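Relcombe Object Library
Home > Collections > Gallery > Mixed Bins

Mixed Bins: A Gallery of Everyday Objects

The Relcombe Object Library holds 2480 small objects for loan to schools, day centres, drawing groups and other organisations in the district. Very few of them are rare. The collection is made up of the things found in kitchen drawers, toy boxes, sheds and bathroom cupboards, and its value lies in the range of shapes, colours and surfaces that it brings together.

The gallery pages introduce the collection by theme. Earlier pages have dealt with single materials and with matched sets. The present page is given to the mixed bin, the form of loan most often requested by borrowers and the one about which the Library receives the most enquiries.

What is a mixed bin?

A mixed bin is a group of unrelated objects kept together in one open container. No theme connects them. A kitchen tool may lie beside a toy, and a vegetable beside a cup. Borrowers use the bins for observational drawing, for naming and sorting, for language practice and for memory work with older people. The absence of a theme is helpful in each of these activities, as the user cannot guess the next object from the last.

The objects are recorded under 17 headings, among them vessels, tools, fruit and vegetables, wheeled toys, fastenings and clear plastics. A good mixed bin draws on several of these. The headings are printed on the card supplied with each loan and may be used or ignored as the borrower prefers.

Objects are not laid out in rows. They are allowed to settle as they fall, on their sides or leaning on the walls, so that each is met from an unfamiliar angle. A cup on its side is a different drawing exercise from a cup standing on its base, and many groups spend a full session on that one problem.

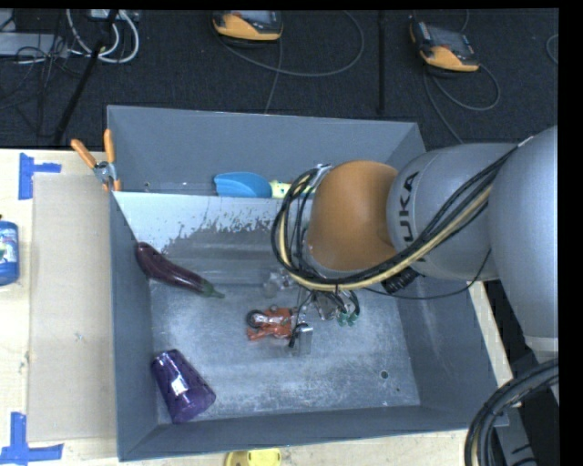 Iyengar
Gallery Editor, Relcombe Object Library

Mixed bin on a light wooden table. The aubergine at the left is dark purple with a green stem cap, and a translucent purple cup lies on its side close to it. A blue plastic scoop rests by the far wall.

Colour

Purple occurs twice in this group, once dark and once translucent, and the pairing deserves attention. Borrowers working in paint or coloured pencil are encouraged to compare the two before beginning. The darker purple is easily mistaken for black, and beginners often reach for black at once. Mixing the colour from red and blue, with very little else, gives a closer result.

The orange and white toy, with its black wheel, supplies the contrast. Strong colours of this kind are useful to users with reduced sight, who may find the toy well before they find anything clear or pale. Where a group includes such users, the Library recommends asking for a bin in which bright objects outnumber clear ones.

Clear and translucent objects

Clear plastic is among the most demanding subjects in the collection. It takes its appearance from whatever lies beneath and beside it, and in shadow it can be missed altogether. The faint clear item in this bin is a fair instance. Teachers have told us that pupils will list every other object with confidence and leave the clear one out.

For a first session it is sensible to place clear objects where the light is good. For a second session they may be moved into shade, and the two drawings set side by side.

Ground and surface

The grey floor of the bin and its sloped inner walls form a plain ground. Plain grounds are preferred throughout the collection. Patterned cloths and printed trays compete with the objects and make outlines harder to follow, particularly for younger children.

The far wall carries splashes of grey-white dust. Marks of this sort may be included in a drawing or left out. Groups using charcoal have had good results from including them, working the dusty areas with the side of the stick and lifting out the lighter patches with a soft rubber.

Suggested activities

Naming. Each person names one object and one word for its surface. The round continues until no new words are offered. This works well with groups learning English, and the word list can be kept for the following week.

Sorting. The group agrees a rule, such as colour or use, and sorts the objects by it. The rule is then changed and the sorting done again. Disagreement should be expected over toys, which some will sort by what they are and others by what they represent.

Drawing. Users choose one object and the space directly next to it. The gap between two objects is drawn first. Twenty minutes is usually too short, and the Library suggests 40 minutes for adults and for older pupils.

Recall. The bin is viewed quietly, then covered. Users describe what they remember, beginning with position (left, right, near, far) and moving on to colour. This activity is best kept short and should not be scored.

Borrowing a mixed bin

Mixed bins are lent for 4 weeks and may be renewed once if no other borrower is waiting. Requests should state the age of the users, the nature of the activity and any materials to be avoided. Groups with children under three must say so when applying, and will be sent a bin without small parts.

Bins are issued from the Sturero Street counter between 9.30 am and 4 pm. Borrowers are asked to bring a vehicle or trolley, as the larger containers are awkward to carry on the stairs. Return is to the same counter. Late return delays the next group and should be reported by telephone as early as possible.

Objects should be wiped with a damp cloth before they are returned. Please do not use bleach or put plastic items in a dishwasher. Labels must be left in place, including those that have begun to lift at the corners. Breakages should be noted on the card. No charge is made for ordinary wear.

Organisations outside the district may apply through the Wirnanum exchange, under which neighbouring libraries lend to one another's members. Exchange loans take longer to arrange, and applications for the summer term should reach the counter by the end of March.

Use of gallery pictures

Pictures in the gallery may be printed for classroom and group use. The caption should be kept with the picture. Requests for larger prints, and for captions in large type, can be made at the counter or in writing to the Gallery Editor.

Previous page in this gallery: Matched Sets
Next page in this gallery: Fastenings and Small Metalwork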